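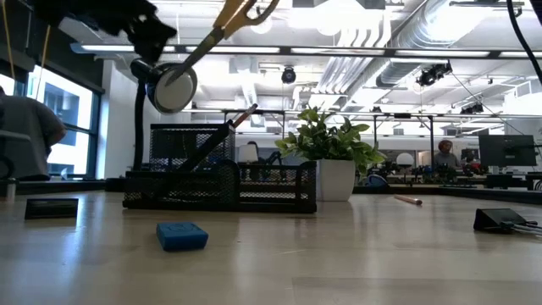 Desk with mesh organizer, plant and lamp

Skinduneck, Sunday
Where do you keep scissors? Mine have yellow handles and end up all over the desk.

gresen40
Upright part of the organizer, with the pencils. Blades down.

Illgate
Disagree. Scissors go in a drawer. The tall part is for pencils, and you have one lying loose to the right of the plant pot.

gresen40
Not every desk has a drawer.

Skinduneck
No drawer on mine. I'll try the upright part and move the plant over a bit.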